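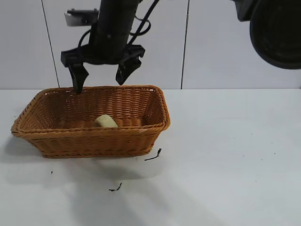

Gripper open over the back rim, yellow piece still in the basket

Planner keeps bringing the fingers down on the basket rim

Posted by nollar_fan, 24th March

Hi all! I'm running Nollar as the planner for a basket picking job (one small pale yellow piece in a wicker basket, white table). The detector finds the piece fine, but the approach always drifts to the back and one finger ends up right at the rim. I've got the basket in as a box with 40 mm of clearance and I've let it sample 300 grasps — same thing every time. Is this a planning problem or is my point cloud lying to me?

Eduard Koubek

Had this with a basket a lot like yours! A solid box means the planner thinks the inside is full, so every grasp in there gets thrown out and you're left with the ones near the edge. Swap the box for four thin walls and a floor, flare the walls out a bit, and cut the clearance to something the open fingers can fit inside. Then plot the rejected grasps in the Lerkwood viewer — mine were nearly all finger against wall. I'd do that before touching the camera.

ivside_tom

check your tool frame, mine was off by 2 cm after a gripper swap

bartos22

Just raise samples to 200 more, worked for me. Didn't look into why.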